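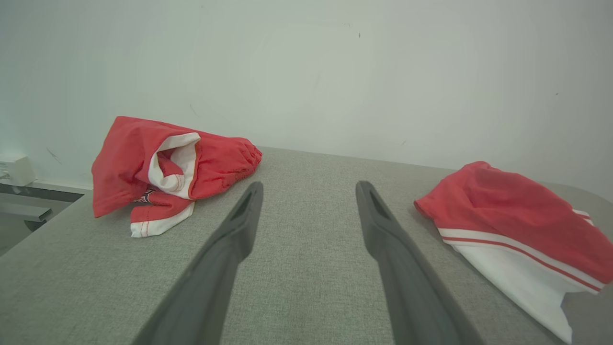 Red and white garments, apparently sportswear, on a gray upholstered surface, waiting for somebody to decide.

In defense of the second day
By Bảo Dương

My mother had a rule about clothes, and the rule was that they have only two places, the body or the closet. If a shirt was in a third place, she picked it up and asked in a loud voice whose it was, although she knew very well. I grew up with this rule and I respected it until I was married. Now I want to write something against it, and I hope she will not read this page.

My subject is the clothing that is neither clean nor dirty. I mean the pants worn for one afternoon, the sweater put on for a walk to the mailbox, the sports shirt from a game where one mostly stood and talked. In my first language we did not have a special word for it at home. In English I also did not find one. My neighbors in Tetwood say "the chair," and everybody understands that they do not speak about the furniture.

In our house it is not a chair. It is whatever soft surface is nearest to the person who is changing. The sports clothes arrive there first, because people who come home from sport are tired and hungry, and they want to sit down. A heap is made in one second. To fold the same heap takes perhaps one minute, and for this minute we can have an argument of the whole evening.

The usual advice is simple. Wash everything after one use. I read this advice often, and I think it is written by people who do not hang the laundry themselves. When I lived in Pildale I had no machine in the apartment, and I carried my bag down two streets to the laundromat. I learned quickly that a pair of jeans does not need to make this trip after every dinner with friends. The cloth also becomes tired. Elastic especially suffers from hot water and the dryer. A waistband that was good in March can be loose before the summer is finished, and then the whole garment is thrown away for the fault of one narrow part.

The opposite advice is to fold the worn thing and put it back with the clean things. I tried it for a long time, and I cannot recommend it. After some weeks I did not trust my own closet. I took out a shirt for an important meeting at Trurkwood, where I was working then, and in the elevator I understood that it was not its first day. I kept my jacket on for the meeting, and it was a warm room.

So I arrive at my opinion, that the half-worn clothes deserve an official place. I do not say a beautiful place. A hook behind the door is enough, or a low shelf, or one side of the sofa if the family agrees which side. What makes people angry is not so much the clothes, I believe, as the uncertainty about them. When my wife sees something lying in a heap, she does not know if she should wash it, fold it or leave it alone. Each of these can be wrong. I have myself washed a shirt which was needed in one hour, and I remember the face of the person who needed it.

With a place there must be a limit, otherwise the place grows. Ours is nine pieces for the household. This number was not calculated by any science. It is the number of pegs on the old board that hung in the hallway at my uncle's shop, Trình, and which came to me when the shop closed. When the pegs are full, something must go to the wash before something new can be hung. The children accepted this more easily than I did.

I must be fair to the other side. My wife says that sports clothes should not have a second day at all, and on this point she is mostly right. Running shorts after a real run belong in the basket, and the official place is not a hiding place for them. But she agrees there are also days when one puts on the full equipment, finds that the game is canceled because of rain, and comes home again. These shorts did nothing wrong. They sat in a car.

There is also the question of how a thing should lie. If it must wait, let it wait open. A shirt turned half inside out and pushed together keeps its wrinkles, and white cloth against red cloth makes me nervous if there is any dampness, for I have owned a pink towel that I did not buy. I shake the garment once, turn the sleeves or legs the right way, and hang it by something strong. I do not iron sportswear and I am suspicious of those who do.

My mother visited us last spring and she saw the board with the pegs. She looked at it for some time and asked whose shirt was on the second peg. I told her that it was mine and that it would be worn again tomorrow. She took it down, smelled the collar and put it in the wash.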